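Proyectos de estudiantes > Diseño de producto > Informes > Recogida de vajilla

Imprimir | Enviar por correo electrónico

Tiempo de lectura: 2 minutos

Recogida de vajilla en bandeja única
Informe presentado por Nesrin Karakaya y Nevzat Çetinkaya

1. Objeto del trabajo

El presente informe estudia la recogida de vajilla de uso diario en un solo recipiente, dentro del proyecto Plullus. Se pretende establecer un orden de colocación que facilite el traslado de las piezas desde la mesa hasta la zona de lavado.

2. Disposición de las piezas

Se trabajó sobre una superficie gris con veta de madera. Como recipiente se eligió un cubo rectangular de plástico rojo, con reborde elevado. Los platos se apilan en la parte central; el cuenco y la taza ocupan los espacios contiguos.

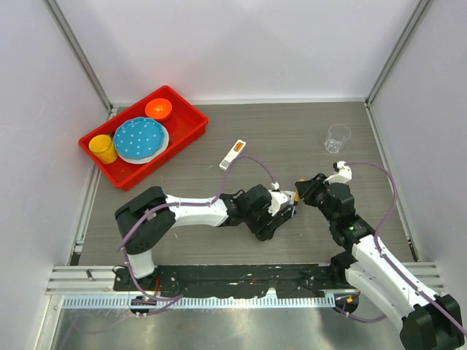

El plato azul de lunares blancos descansa sobre el plato blanco, con el cuenco naranja a un lado y la taza amarilla inclinada al otro. La parte derecha del cubo queda libre. El vaso transparente permanece fuera, sobre la mesa.

3. Criterios de colocación

El vidrio se traslada por separado. La carga máxima se fijó en 6 piezas por recipiente, y no se admiten pilas de más de dos platos. Las tazas se colocan en último lugar.

4. Trabajo pendiente

En enero se repetirá el estudio en el comedor Yalçınkaya, con bandejas de mayor tamaño y cubiertos.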